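## 4. Folding and stacking

1. Clear the tabletop and wipe it dry.
2. Pick out one cloth. Leave the others on the table or in the basket.
3. Hold it up by one edge and let it hang until the bunching drops out. 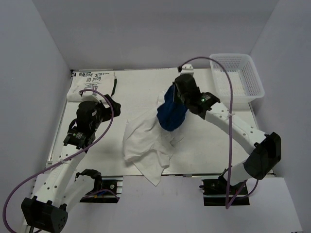
Gyula Boros asks that dark and white cloths go in separate stacks, and wants the dark ones done first. Either order works for the steps below.

4. Lay the cloth flat and smooth it from the middle out.
5. Fold in half, then in half again – corners matched.
6. Stack no more than 12 high.

**Caution:** Do not fold damp cloths. Return them to the Trolurstead rack.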